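January 13, 2024

Day five of no boiler. Brendan Duggan came at eight, looked at it the way a vet looks at an old dog, and went out to his van for twenty minutes. The part has to come from abroad. He said "up to two weeks" and then took a biscuit, which I felt was brave of him.

Slept in the hat again. Rocío rang from Olmedo to say the almonds will be out early this year and that she'd had lunch on the step in a T-shirt. I told her I'd had soup in the bath, no water in it, because the bathroom is the only room the little heater can manage. She laughed for rather too long.

Walked to the library to be warm at the council's expense. Ibrahim was already in the good chair by the radiator, so I had the other one, next to the large-print westerns. Read two chapters of a book on canals. I now know a fair bit about puddled clay and have nobody to tell except this page.

Supper: toast, then more toast. The cat has moved in with the people at number 8 and I can't say I blame her – they have underfloor.

## Things to do, if fingers allow

- Ring Brendan about the part. Be nice.
- Pay the water bill, July's and the new one.
- Return the canal book, or at least finish the locks. 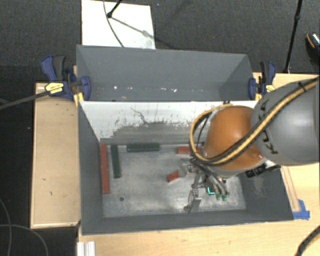 - Buy bread.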